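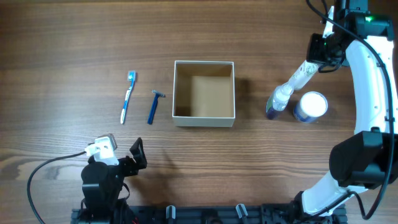
Toothbrush, razor, open box. Packing starts May.

HELP WANTED: packing leads and drivers, Dollholm Hygiene Kit Drive

Posted Thu 13 February. Will stay up till we fill it.

Quick version. We pack toiletry kits for people staying in shelters, motels and the two church halls on the east side. We need paid packing leads (2 spots) and a driver (one spot, maybe split between two people if the hours work out). Also looking for unpaid packers, see further down. Part time, seasonal, starts in May. If you only read one line read the pay line.

PAY: $25 an hour, all three positions. Paid every other Friday. Gas covered for the driver if you use your own car, keep the receipts please.

Who we are
Dollholm is a small nonprofit. Been going six years. Main room is behind the old Vesero furniture store, entrance off the alley, green door. We started out doing school supplies and sort of slid into hygiene kits after the shelter on Trịnh Street asked if we had any spare soap. We didn't, so we went and got some. Last spring we sent out 400 kits. Want to do more this year, which means more hands and somebody to keep the tables moving while I'm on the phone.

Packing lead, what you'd do
Open up the room and set the tables before packers show up
Show new people the packing list, it changes week to week depending on what got donated
Check boxes before they're taped. Missing toothbrush is the big one, people notice
Keep a tally on the clipboard, not on your phone, phones die
Sort donations as they come in. Opened or used stuff goes in the trash, no exceptions, even if the person who dropped it off is standing there
Pull anything past its date (sunscreen, toothpaste, mouthwash)
Sweep up, lock up, text me the count

You'd be on your feet most of the shift. Cases of shampoo can get up to 50 pounds but there's a hand truck and you can split them. If lifting is a problem tell me, we can work around it, one of last year's leads never lifted a thing.

Driver, what you'd do
Pick up from the donation bins, nine stops right now, list gets longer
Drop finished kits at the shelters and motels, get a signature each time
Load and unload with whoever's around
Be nice to the front desk people. They do us a lot of favors

Need a valid license, clean-ish record, and insurance. We have a van, it's old, it runs. Own vehicle is fine too as long as it holds a decent stack of boxes and keeps the rain off.

Hours
Tuesday and Thursday evenings, 5:30 to 8:30
Saturdays 9 to 2
Driver runs are mostly weekday mornings, we'll work out a schedule togehter
Leads don't have to do all the shifts. Two of the three is OK. Just don't tell me all three and then do one

Season goes through the end of August. Might carry on into fall if the money comes in, can't promise.

What I'm looking for
Somebody who shows up. Somebody who can talk to a shy 16 year old and a retired plumber at the same table. Experience in a warehouse, kitchen, store, camp, classroom, any of that is good. No degree needed. Second language a big plus, Spanish or Vietnamese most of all. You need to be 18 or over for the paid jobs. We run a background check and we pay for it, a record doesn't automatically rule you out, come talk to me.

If you've stayed in a shelter yourself, please apply. You'll know what should go in the kit better than I do. The shower cap thing came from a guest at the motel and it was a great call.

UNPAID PACKERS
Any age from 12 up, under 16 bring an adult. Come to one shift or all of them. No sign up needed for groups under six, bigger groups email first so I have enough chairs. School service hours signed on the spot, bring your own form. Snacks usually. Wear closed shoes, it's a concrete floor and stuff gets dropped.

Can't come but want to help? Always short on: deodorant, travel toothpaste, combs that work on thick hair, pads, plain socks, lip balm. Full size or travel size both good. Please no glass bottles and no aerosols.

Getting here
Bus stops at the corner, then walk down the alley. Parking behind the building after 5, don't take the spots marked Plelero, they tow. Step at the door is low and we have a ramp, call ahead and I'll put it out.

How to apply
Email or walk in during packing hours once we're open. For the paid jobs send me:
Your name and a phone number that works
Which job, lead or driver or either
Which shifts you can do
A few lines on work you've done, paid or not. Resume is fine but I don't need one
One person I can call about you, not family

No cover letter. I'm reading these in order as they come in and calling people back the same week if I can. Interviews are short, twenty minutes, in the main room, bring questions. We'll do a paid trial shift after that so you can see if you like it.

Hywel Rosser
Kit drive coordinator, Dollholm
Phone is on the door and on the contact page. Text is better than voicemail, I'm bad at vociemail.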